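Packing up the kitchen, one drawer at a time

2022-02-26

We have been in the house at Broncombe for 12 years, which is longer than I have lived anywhere, including the place I grew up in. When the offer on the cottage in Mivenley was accepted I had a lovely evening of feeling pleased with myself, and then I opened the cupboard under the stairs and shut it again very quickly.

So this post is about moving, or at least about the part of moving that comes before any van turns up. I know I promised you the second half of the piece on hedge laying, and it will come, but at the moment I can think of nothing except cardboard.

The cottage is smaller. I keep saying this to people in a bright sort of voice, as though it were a plan we had made (it was, a bit). There are two bedrooms instead of four, no loft to speak of, and a kitchen that you could cross in three decent strides if somebody moved the table. I love it. It has a deep windowsill over the sink that gets the sun until teatime, and a pantry with a stone shelf, and a back door that sticks in exactly the way my grandmother's used to. What it does not have is anywhere to put a fish kettle.

I started with the books, thinking they would be the hardest and that I ought to get them over with while I still had the will. They weren't hard at all. I kept the ones I have read twice and the ones I'm embarrassed not to have read once, and the rest went in the back of the car in 3 trips. The linen took a morning. The paperwork took the best part of a week and gave me a cough. Then I came to the kitchen, made a pot of tea, and sat looking at it until the tea had gone cold.

The trouble with kitchen things is that they all have a claim. A jumper you haven't worn since you were thirty is only a jumper, but a jelly mould is every birthday party you ever gave, and you can't very well put it in a bag without thinking of the one that slid off the plate and under the piano. I have some 400 objects in that room, if you count teaspoons, and I could tell you a story about most of them. I did tell my husband several, until he remembered something he had to do in the shed.

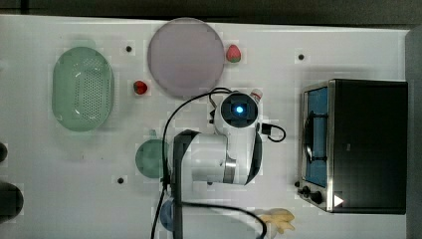 My first real rule, when I finally made one, was to sort by meals and leave the cupboards out of it. I had been going shelf by shelf, and every shelf looked perfectly reasonable taken on its own, so nothing ever left it. What I do now is pick a meal we have often, get out everything it needs, and put those things in the keeping box straight away. Porridge was first, then soup, then a roast for two, and after that the summer puddings, for which you want little more than a colander, a bowl, one big round plate and a strawberry or two. By the time I had done ten meals I had nearly everything we use in a year, and the cupboards behind me were still two-thirds full! It was rather a shock. All those dishes I had thought of as being in use were only being walked past.

The second rule is about duplicates, and I have been less good at it. I found five potato peelers. I know for certain that I only like one of them, the old one with string round the handle, and still I stood there wondering whether it would be rash to go down to two. There were four pie dishes of nearly the same size, too, and a whole family of wooden spoons in varying states of scorch. In the end I let myself keep two of anything that gets washed up daily and one of anything else, with an exception for mixing bowls, where I am weak and intend to stay weak.

The third thing, which is more of a discovery than a rule, is that people do want your old pans. I had assumed mine were too battered to offer to anybody. Then I put a note on the village board and they went in an afternoon, along with the preserving pan (a wrench) and the fish kettle (no wrench whatever). A girl setting up in her first flat took the spare saucepans and was so pleased with them that I threw in the steamer and a tin of shortbread. I came back indoors feeling about a stone lighter.

As for the move itself, I had three quotes and there was a great deal of air between them. The cheapest came from a man who didn't want to look at the house first, and I have seen enough of life to be wary of that. The dearest wanted to wrap everything, right down to the pegs. We have settled on Pistum, a small firm from over the ridge, who came and walked round politely and said £3360 for the packing and carrying, with the piano included. It's a lot of money to take one's own belongings eleven miles or so, I do see that. But neither of us has the back for it any more, and I would like to arrive still on speaking terms.

They lent us some crates ahead of time. The crates are from a company called Rizk and have proper lids that fold in from both sides, and I must say they are a great improvement on supermarket boxes that smell of bananas. If you are moving yourself, do ask whether you can borrow a few early. I pack one after breakfast, before I've had time to think of anything nicer to do, and write on the end of it which room it's going to and what is on top. I learned the second half of that by packing the kettle.

What I haven't touched is the dresser. It came from my aunt, it is far too big for the cottage kitchen, and I have measured the wall four times now in the hope that it will have grown. My husband thinks it might go in the hall if we took the cornice off. I think it might go in the hall if we gave up on having a front door. There is a man in Mivenley who cuts down old furniture very nicely, so I'm told, and I have his number on the back of an envelope, but I haven't been able to bring myself to ring him yet.

We get the keys in a month if all goes well, and the garden there is a complete tangle, so I don't expect to have anything worth showing you out of it until September. There are supposed to be old roses somewhere at the bottom. In the meantime, if anybody local would like a perfectly sound set of fondue forks, please leave me a comment and I'll hold them by the back door for you.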